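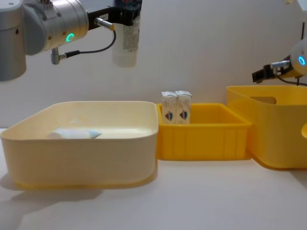
Unit 2: Reading a medicine label

Welcome back! Last time we talked about how a good label is laid out, and now we get to the really fun part — the words themselves. A label has to say a lot in very little room, and somebody has had to choose every one of those words.

Start with the name. Most medicines carry two: the generic name, which tells you the active ingredient, and the brand name, which the maker picks. Find the generic name first and underline it. Two boxes with quite different fronts can hold the same thing, and I love the moment when a class spots this for the first time!

Next, the strength. It is given per tablet or per measured spoonful, so 250 mg in 5 ml is a different matter from 250 mg in a tablet. Watch the units — mg and mcg look alike in small type, and one is a thousand times the other.

Then the directions. Compare these:

Take one twice a day.
Take one every 12 hours.

Are they the same? Talk it over with your neighbour before you read on. Plenty of people take "twice a day" to mean breakfast and tea, which may be only 8 hours apart.

For next time

Read the Akpan handout, pages 2 to 8, and bring a clean, empty box or packet from home. Copy out any sentence you had to read twice, then have a go at writing it again in plain words (the Cirer word list will help). Spelling won't be marked.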